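Search reviews Go

Kallska hand controller and teaching software, a review after one season

02/10/2019

I bought the Kallska set in November, after I had spent too many evenings teaching my simulated arm with a keyboard. If you have tried this, you know how it goes. One key for left, one key for right, two more for the wrist, and by the time you find the key for closing the fingers you have already pushed the object away. I wanted something that I can hold in my hand and move the way I would move my own hand. I paid 880 dollars for the full set, with the controller, the base, two cables and a license for the software on one computer.

I should say what I use it for, so you can judge if my opinion fits your case. I record demonstrations of simple tasks in simulation: reach for a thing, take it, lift it, put it somewhere else. Later a program learns from these recordings. I do not have a factory and I do not have a real arm at home. Everything I write concerns the simulated side. The box says that the same controller also drives real arms, but this I could not test.

Setting up

The base is heavy and stays on the desk without screws. The software found the controller at the second try - the first time I had used the longer cable, and it seems that my computer does not like it. The short one has worked every day. You are asked to hold the handle in 3 positions for calibration, and the instructions for this are clear, with good drawings. The rest of the manual is weaker. The chapter about changing the scale of movement sends you to a menu that has a different name in the current version.

Before this I used the Lulteck joystick, and before that the keyboard. With the Lulteck you control the speed of the hand, so you push and wait, and then you push a little back. With the Kallska you control the position. When your hand stops, the gripper stops. I needed one evening to forget my old habits and after this I did not want to return.

Tall and thin things

Everybody shows how easily their controller picks up a cube. A cube forgives a lot. I made most of my recordings with difficult shapes, and the slender upright ones are the most difficult for me, because a small mistake on one side means that one finger touches first and the object goes away with it. So I spend a long time on the last part of the approach, and I look mostly through the camera view near the gripper, with the fingers coming from the bottom of the picture. 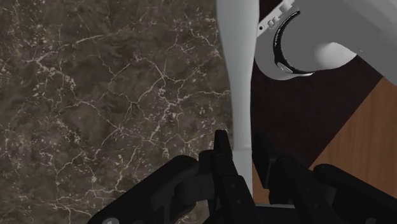 For this last part there is a small wheel under the thumb, and it is the best thing in the whole product. You roll it and the scale of movement becomes finer, so that a big movement of your hand gives a very small movement of the gripper. I roll it almost to the end when the fingers are on both sides of the object, correct the position, and then press the trigger slowly. The trigger is proportional, so half pressed means half closed. With the Lulteck it was only open or closed, and my recordings all had the same hard snap in them, which the learning program copied very faithfully.

The wheel has no mark for the middle. I put a drop of nail polish on mine. For this price I would expect a mark from the maker.

Recording and cleaning

The software saves each attempt separately and you can throw away the bad one with a double press of the side button. I use this more than I like to admit. On a good evening I record up to 200 attempts, and my hand is tired but does not hurt. The handle is a little thick for me. My wife has smaller hands than I have and she did not find it comfortable at all.

What I miss is a simple way to cut the beginning of a recording. I often wait a moment before I start to move, and this waiting is saved too. You can cut it, but only one file at a time, through a window that closes after each file. I have now more than 3,000 files, so please imagine. In the end I wrote a small script. The forum says that a better editor is coming in the next version, but it said the same when I bought the set.

One time the software froze and I lost the recording that was open. The earlier ones were safe.

Other choices

The Yeoman kit is cheaper and you can open it and repair it yourself, but the trigger feels rough and there is no fine wheel. The Belden glove looks very nice, and I tried it for one afternoon in a shop. My fingers knew what to do immediately, but my arm in the air became heavy after a short time, and the gripper was shaking together with me. If your tasks are short, it can be a good choice.

I give the Kallska four stars from five. I took away the last star for the file editor and the manual. If you order it, ask for the short cable also as a spare, they sell it separately and it is often out of stock.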